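Clostine 透明绘图尺具组 使用与收纳说明

第三部分 清点、清洁与入盒

本部分说明尺具组在日常使用之后的检查、清洁和收纳方法。首次使用前的开箱步骤见第一部分,画线与模板孔的使用方法见第二部分。收纳操作大约需要一张书桌大小的平整台面,单人即可完成。

3.1 适用范围

本部分适用于透明或半透明塑料材质的直尺、三角板和带模板孔的直尺。金属尺、木尺、蛇形尺不适用,请按各自的说明处理。

其他品牌的塑料尺可以和本组尺具放在同一个托盘里,清洁方法相同。如果原厂说明另有规定,以原厂说明为准。

3.2 准备

请先准备以下物品:

浅托盘一个,盘底平整,内长须大于最长的一把尺
软毛刷一把
无绒软布两块,一块用于湿擦,一块用于擦干
温水一小盆,中性洗涤剂少许
Korkura 分隔衬垫一包(可选,另购)

注意:不要使用酒精、丙酮、稀释剂或含研磨颗粒的清洁膏。这类物质会使塑料表面发白、开裂,也可能溶掉刻度。

注意:水温以手感微温为宜。不要用开水烫洗,不要放入洗碗机,也不要用吹风机的热风烘干。薄尺受热后容易弯曲,弯曲后无法恢复。

3.3 摊开与清点

1. 清空台面,擦去水渍和橡皮屑。石纹、木纹台面均可使用。花纹较深的台面会透过尺身,看刻度时容易看花,可在尺下垫一张白纸。

2. 将尺具逐件平放在台面上,刻度面朝上。尺与尺之间留出可以伸进手指的空隙,不要叠放。粉色的模板直尺和无色的直尺放在一起时,先找到各自的“0”刻度,再确定方向。
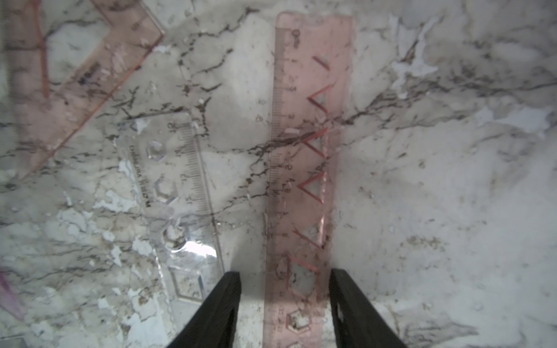 3. 对照包装内的清单逐件核对。缺件时先检查制图本的夹页和笔袋底部,透明尺夹在纸里不容易看见。

4. 双手捏住尺的两端,对着窗户或台灯慢慢转动,检查有无裂纹、缺口和毛边。三角板重点看三个尖角,模板直尺重点看孔的转角处。

5. 将直尺侧立在平整台面上,观察尺边与台面之间是否透光。中段透光说明尺边已经磨损或变形,这把尺不宜再用来画长直线,可以留作裁纸样时的压条。

警告:有裂口的尺具边缘可能割手。发现裂口后请用厚纸包好再丢弃,不要交给儿童继续使用。

3.4 清洁

1. 先用软毛刷干刷。沿刻度方向从一端刷到另一端,每面刷 3 遍。铅粉和橡皮屑应在沾水之前刷掉,否则会糊成一层灰膜。

2. 刷模板孔时,将尺竖起,让碎屑从孔中落下。三角形孔和六边形孔的内角容易积灰,用刷毛的尖端轻轻挑出。不要用针、刀尖或圆规脚去刮。

3. 在温水中滴入 2 滴洗涤剂,搅匀。将软布浸湿后拧到不滴水,平铺在尺面上,轻轻推擦。

4. 擦刻度一侧时,布要顺着尺边走,不要横向来回搓。印刷的数字和文字比较怕磨,颜色变淡后无法补印。

5. 墨水痕迹可用湿布盖住,等待 12 分钟再擦。擦不掉的旧痕不影响画线,不必反复处理。

6. 用清水浸过的布再擦一遍,去掉洗涤剂残留。

7. 用干布吸干水分,平放晾置。模板孔内侧常有余水,晾置中途翻面一次。

提示:干布用力摩擦会产生静电,使尺面吸附灰尘。按压吸水即可。

3.5 装入托盘

1. 将托盘放在台面中部,四周留出放手的位置。软毛刷放在托盘旁边,入盘时如发现残留碎屑可以随时取用。

2. 先放三角板。三角板占的面积大,先放好之后,直尺才容易找到位置。

3. 再放直尺。托盘较短时可以斜放在三角板旁边,两端都应落在盘内,不要架在盘沿上。尺身悬空放置一段时间后会向下弯。

4. 需要叠放时,在两件之间垫一张衬垫或薄纸。叠放不要超过 4 件。

5. 轻轻晃动托盘。如果尺具滑动并互相碰撞,可在空隙处塞入折好的软布。 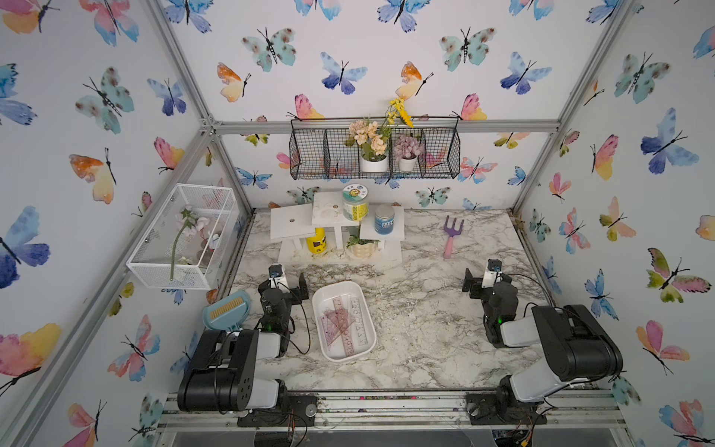

图 3-2 三角板与直尺放入白色托盘,左侧为软毛刷

注意:不要在装有尺具的托盘上放书、砚台、订书机等重物。托盘本身可以承重,里面的薄尺不可以。

3.6 存放位置

托盘应平放在抽屉或柜格内。窗台、暖气上方以及汽车后窗处不适合存放。August 前后室温较高的地区,请避免把托盘放在顶楼靠窗的柜子里。

半透明粉色尺具长期受日光照射会褪色。褪色本身不影响刻度的准确度,但受过长期日晒的塑料会变脆,使用前应按 3.3 第 4 步重新检查。

橡皮不要与尺具直接接触。部分橡皮中的软化成分会渗入塑料,使接触处发黏并留下凹印。橡皮请单独放在纸套或小盒里。

3.7 常见情况处理

尺面发雾:多为洗涤剂没有擦净。重复 3.4 第 6 步和第 7 步。

尺面有细划痕:属于正常磨损。不要用牙膏抛光,抛光会把刻度一并磨掉。

两件尺具粘在一起:放入温水中浸泡片刻,从一角慢慢滑开。不要用刀片撬。

数字看起来是反的:先看尺是否翻了面。翻面的透明尺,数字左右相反;只是掉转了头尾的,数字上下颠倒,左右并不镜像。将尺翻回或转过来即可。

铅笔放不进模板孔:检查孔内是否有干结的墨水或纸屑。清理后仍放不进去,请换用笔芯较细、笔头较长的铅笔。

3.8 班级共用时的补充说明

多人共用一套尺具时,建议在托盘底部贴一张轮廓图,按图归位。轮廓图用铅笔沿尺边描出即可,描好后写上各件名称。

姓名贴请贴在没有刻度的一侧,并避开模板孔。撕下旧贴纸后留下的胶痕,可用中性洗涤剂湿敷后擦去,步骤同 3.4 第 5 步。

更换单件尺具时,请在订单上注明 Clondix 配件目录中的件号。件号见包装背面,尺身上不印件号。

本部分文字:Priya Doucet
校对:Struan Lamont

第四部分 圆规与量角器的保养,见下页。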